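Print this article | E-mail this to a friend

I Went to See a Robot Tidy Up and Now I Have Opinions About Drawers

So I finally went to one of those robot open days. The Flovport people throw theirs in March, out in Hustgate, in a long low building behind the tile warehouse, and I'd been meaning to go for a couple of years and kept finding reasons not to. My sister-in-law had a spare pass. I had a free afternoon and a full tank. Off I went!

I should say up front that I am not a gadget person. I own one vacuum and I push it myself. What got me in the door was the flyer, which said "Household Help, Live," and I have been waiting for household help, live, since my first apartment.

If you're picturing smoke and music, forget it. It's a big room with a terrazzo floor (like my old middle school, I swear) and cables everywhere and people in sneakers looking worried at laptops. They'd printed 1000 programs, and I'd guess they took a good stack of them home again. But the folks who did show up were really into it. There was a man next to me eating a bagel very slowly so he wouldn't have to look down.

The demo I parked myself at was the drawer one. The job, as the young engineer explained it to us, is to clear the top of a little cabinet and put the things away in the bottom drawer. That's it. That's the whole show.

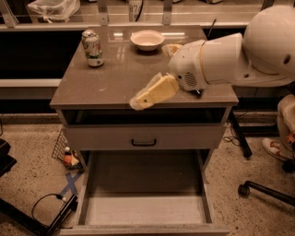
The arm at work over the cabinet, bottom drawer open.

Now, you can laugh, and I did a little. My nephew can put a soda can in a drawer. (He won't, but he can.) But I stood there a lot longer than I planned to, and somewhere in there I stopped laughing and started rooting for the thing. You know how you lean when you're watching somebody else bowl? I was leaning. Bagel man was leaning too.

What I kept noticing is how much I do without thinking. The engineer told us they'd run this one chore 1271 times at their shop in Prakcombe before bringing it out in public, and that it still has bad mornings. A shiny tabletop is hard on it, he said, and so is a can, and don't even get him started on chip bags, which change shape the second you touch them. I have picked up I don't know how many chip bags in my life and never once given myself any credit.

And I'll say this for the Flovport bunch, they didn't oversell it. Somebody's dad asked when he could buy one, and the engineer just said "not soon" and went back to his screen. I liked that so much. I've sat through enough kitchen remodel pitches to know what the other kind of answer sounds like.
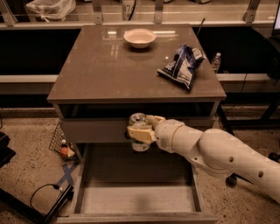

Which gets me to my actual gripe, and it isn't with the robot. It's with how we talk about these machines the rest of the year. Everything I read is either "they're coming for all our jobs by summer" or "ha ha, look, it fell over." I've shared those falling-over videos myself, so I'm guilty here. But neither one sounds like what I saw, which was a patient, fussy piece of work being done by tired people who clearly cared a whole lot about a drawer.

I think more towns ought to do this. Ours spent 2000 dollars last year on a banner for the downtown parking deck. For that kind of money you could bus a few classes of kids out to Hustgate and let them stand where I stood and ask their blunt little questions. Kids would be great at this! They'd want to know why it's slow, and whether it gets bored, and what happens if you give it a sandwich.

I do have one complaint for the organizers, which is chairs. Put out more chairs. Also the coffee ran out before two, and the sign for the lot sends you up Urbańczyk Road the wrong way, so I got to see the back of the tile place twice.

I stayed until they started coiling up cables. The sign-in sheet by the door was up to 204 names and I was pleased to be one of them. Then I drove home, and there was a soda can on my own nightstand, and I left it there till morning.

Print this article | E-mail this to a friend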